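December, after 4 pm

Club session on the Pririk arm, getting ready for the Dendport meet. Two jobs today: check the wrist camera view at the start pose, and find out why the Sustow script stalls when it loads a long run.

Start pose is saved as "moon_start" (Moon is still the team name unless someone objects). Wrist joint at 90, gripper above the white table, red item over to the right. I want that red edge in view at the start of every run, so the right side of the table has to stay the way it is. Please don't push the tables together either - the gap on the left helps me line up the view.
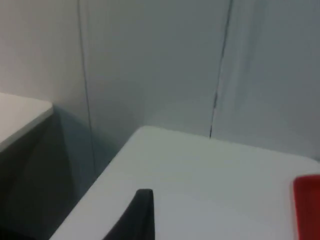

## Script and log

- The long run has 2,094 lines. Sustow reads it fine up to the first blank line, then waits. Took the blank lines out by hand and it loaded.
- Speed set to 70 for practice. Leave it there until the stop button has been tested again.
- Did 11 runs from the start pose. The last two drifted left on the return move, cause unknown. Could be the wrist bolt, could be my rounding in the return step.
- Focus is soft near the fingertip. Haven't touched the lens yet.

## Next time

Check the wrist bolt before powering up. Write the blank line fix into the loader so we can stop editing files by hand. Bring the spare USB cable back from the other room.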